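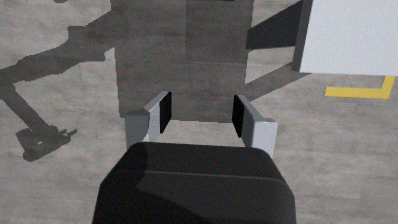

The provincial council of Osus lost its power to appoint district judges in August, when a decree moved all 18 posts to the interior ministry. Efua Frimpong, who studies the region's courts, reads the text narrowly. "The decree leaves the council its budget and takes its patronage," she said. Control is now split between the ministry and the governor in Dogbe, two parallel fingers with a wide gap between them, and the council sits in the gap.

She expects the first dispute in Cindonness, where 1,646 land cases are pending. "The sitting judges were named by the old families – the ministry knows every one of them." Asked whether the governor would object, she pointed to the 300 guards he withdrew from Sudis. "He has already answered."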